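From: gilari-users list
Subject: Re: Dernon wrist kit, worth it for light cleanup work?
Date: October

On the list, a member in Praddale wrote:

> We are looking at the Dernon kit for a shared office. The job is
> simple: clear cans and wrappers off the tables in the evening and
> drop them in a wastebasket next to the table. We already have a
> Gilari arm on a rolling base. The Dernon people quoted us for the
> gripper, the wrist camera and a year of their software.
>
> Has anyone run it for more than a demo? I have three questions.
> Does it cope with cans that are lying down? How fussy is it about
> where the basket goes? And is the software year worth paying for,
> or can we use the free tools from Noiphan?
>
> We have no robotics person on staff. I can follow a manual and I
> can write a short script, but that is about it.

I have had the kit since spring, on the same Gilari arm you have, so I can answer most of this. I paid the normal price and have no tie to the company.

Setup took me an afternoon. The gripper bolts straight on with the adapter plate in the box. The camera cable is too short if you run it through the arm the way the manual says. I ran it along the outside with hook-and-loop straps and have had no trouble. The calibration routine asks for 40 poses. Do all of them. I stopped early the first time and the fingers kept closing a little to one side of the target.

On cans lying down: yes, it handles them, with some tuning. The stock settings assume a can is upright and come in from the side, too high. For a can on its side you want the "low object" profile, with the approach from above and the fingers closing across the body. The opened end is the part to stay away from, both for the grip and because there may be something left inside. I set the grip force at 50 on their scale. The default is higher than that and it dents an empty can badly enough that it sometimes slips on the way over.

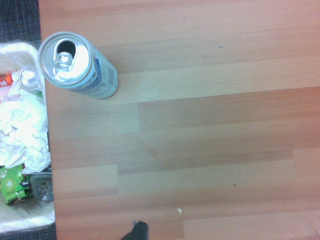 gilari_bench

The can there is a typical pick for me, on its side with the lid pointing toward the upper left and the wastebasket down past the left edge of the table. The finger at the bottom is the Dernon one. A shiny lid was my worst problem for a while. The bright rim washes out under overhead lights, and the software would put its grasp point there instead of on the body. Locking the exposure fixed most of it. The setting is under Camera, Advanced, and it goes back to auto after every update, so check it.

Wood grain on the table did not bother the detector at all, even with planks in several shades. It does report small specks and crumbs as objects if you leave the minimum size at zero. Raise that and they go away. It can't pick up crumbs anyway, so somebody still has to wipe the table.

On the basket: it is less fussy than I expected about position and more fussy about height. The rim needs to be lower than the tabletop so the arm can swing across without lifting. Mine sits right against the edge. You teach one drop point and the arm goes there every time. If someone kicks the basket aside, your can lands on the floor and the log says success. There is no check on the drop. I put tape on the carpet to mark the spot, and that has been enough.

Use a liner, and tuck it well over the rim. A loose one can catch on a finger. Tissues and wrappers pile up faster than cans do, and the kit has no idea when the basket is full.

For numbers, I logged 200 picks of cans on their sides after I finished tuning. Nearly all went in. The misses were mostly cans too close to the table edge, where the arm won't go unless you widen the work area by hand. Wrappers are a different matter. Stiff ones are fine, but flat ones it mostly pushes around. I would not buy the kit if wrappers are most of your mess.

On the software year: the Noiphan tools will drive the gripper and read the camera, but you would have to build the grasp profiles yourself. With no robotics person I would pay for the first year, export your profiles before it ends, and decide then. The export is a plain text file and the Noiphan loader reads it after you rename two fields. I can send my copy to anyone who wants it.

One more thing to ask before you sign. My quote did not include spare finger pads, and they wear. I am on my second set.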